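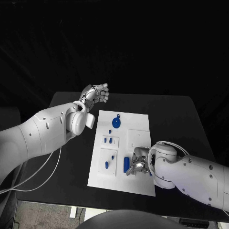
Section 4: Setting Up the Scoreboard and Shot Clocks

Read this section before the first game of the season. It applies to the Royer 302 control console used with the Ronard wall display and two shot clock units.

4.1 Before you start

Clear the scorer's table and run the console cable along the back edge. Tape it down where players or officials will step over it. Leave the wall display switched off until the console is connected.

Caution: Do not plug or unplug the shot clock units while the display is on. The horn may sound at full volume.

4.2 Connecting the console

1. Set the console power switch to OFF.
2. Plug the display cable into the port marked MAIN.
3. Plug the shot clock cables into HOME END and AWAY END.
4. Turn on the wall display, then the console.
5. Wait for the self-test. All digits show 8, then go blank.

If the console shows code 639, it cannot find one of the shot clocks. Switch everything off, reseat both shot clock cables and repeat from step 4.

4.3 Entering the game settings

1. Press MENU and choose BASKETBALL.
2. Enter the length of each period and press OK.
3. Enter the full shot clock time, then the short reset used after an offensive rebound.
4. Set the number of timeouts for each half.
5. Enter the team names. Names longer than the display allows will scroll. Pirnelness fits; Plarnmont scrolls unless you shorten it.
6. Press SAVE.

Note: League and school rules differ on overtime and reset times. Check with the referee before saving.

4.4 Checking the horn and lights

Start the game clock with a few seconds on it and let it run out. The horn should sound and the backboard lights should come on together. Do the same for each shot clock. If the lights lag behind the horn, open MENU, select SYNC and test again.

4.5 During the game

Use CLOCK EDIT only when the game clock is stopped. To correct a score, hold the team key and press MINUS. Team fouls clear at the end of each period if AUTO CLEAR is on.

For a replacement key overlay or cable, contact Veronica Sima in the equipment office. Orders placed in June ship before preseason.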